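Ciken Warehouse Workers Walk Out, and Tustton Is Talking About Nothing Else

13 April 2022
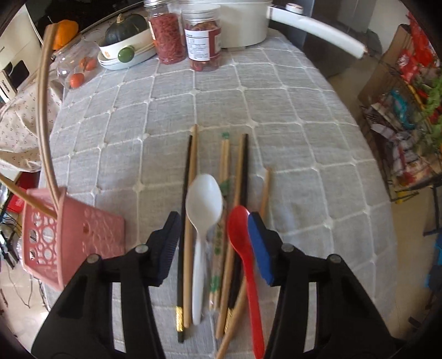
My neighbor told me she'd never seen that many people standing on Purkby Road before breakfast, and she wondered if the company would even bother to send somebody out to talk to them. Well, it did, eventually, and I'll get to that. But first, for those of you who live out past the river and have no idea what I'm going on about: 200 workers at the Ciken distribution warehouse here in Tustton walked off the job this morning when the early shift was supposed to start, and as I write this they're still out there with their signs.

I drove over as soon as I heard. I'm not a labor reporter (I mostly write up school board meetings and the county fair, as you know) but this is a big deal for a town our size, so I grabbed a notebook and a coffee and went. Parking was a mess! I ended up leaving the car by the feed store and walking.

The fight is over scheduling. Back in March the company switched everybody at the warehouse to what it calls flexible shifts, and that means people find out their hours 3 days ahead. Before that they got a schedule for the whole month. One woman on the line told me she has two kids and a mother in dialysis, and she's missed four appointments since the change. A guy who's worked the loading dock for most of his adult life said he used to coach Little League and had to give it up this spring. He was more upset about that than about the money, and he was plenty upset about the money.

About the money, then. Under the old system anyone who went past 40 hours got overtime, and they still do on paper. What the workers say is that the new schedules get trimmed so they come in just under, week after week, and then folks are asked to come back a few days later on short notice. A lot of people who counted on that extra pay aren't seeing it anymore. I asked to look at a pay stub and two people showed me theirs, and yes, both of them were a little under, every single week since the switch. Two pay stubs isn't a study, I know that. I'm telling you what I saw.

Somewhere in the middle of the morning a manager came out to the gate with a sheet of paper and read from it. I was too far back to catch all of it, what with the trucks going by, but the main part was that Ciken values its team in Tustton, that the flexible system is being used at its other sites, and that anybody who went back in by noon would be paid for the full day. There was some booing. A handful of people did go in, and I want to be fair to them, because rent is rent, and I didn't hear anyone call them names.

I also phoned the regional office and got a recording. I left my number. If they call me back I'll add whatever they say right here.

Now, you may be wondering about the union. There isn't one at the warehouse, and that's part of what makes this so interesting to me. The last time anybody tried to organize in this town was at the old Idahosa cannery, and that was before I moved here, so I only know it from the stories (and boy, does everybody over sixty have a story). The cannery vote failed, the place closed a few years later, and people still argue over whether one thing had anything to do with the other. I heard that argument start up twice this morning on the sidewalk. Several of the workers told me they don't want to talk union yet, they just want their old schedules back. Others had sign-up cards in their coat pockets already.

What they're asking for is pretty short. They want two weeks' notice on shifts, they want to be able to turn down a last-minute call without it going on their record, and they want it in writing. A petition saying all of that has been going around town since last week, at the laundromat and the hardware store and I think both of the bigger churches, and it had 2000 signatures on it when it was handed over at the gate. That's a whole lot of names for Tustton. Mine isn't one of them, by the way. I was asked, and I said I'd better not if I was going to write about it, and I got a look for that!

As for the town council, they've put the walkout on the agenda for their next meeting, though I'm not sure what they think they can do. The company's property tax deal comes up for renewal this year, and a couple of people on the line mentioned that to me with a certain tone in their voice. I've asked the clerk's office for a copy of the agreement and I'll go through it this weekend, once I find my reading glasses.

The late shift is due in at four. Word on the sidewalk was that most of them plan to stay out too, but I've only heard that secondhand. I'm heading back over there after I pick up my son, and I'll post again tonight. If you work at Ciken and you'd like to talk, with your name or without it, the paper's number is the same as ever and I'm the one who answers.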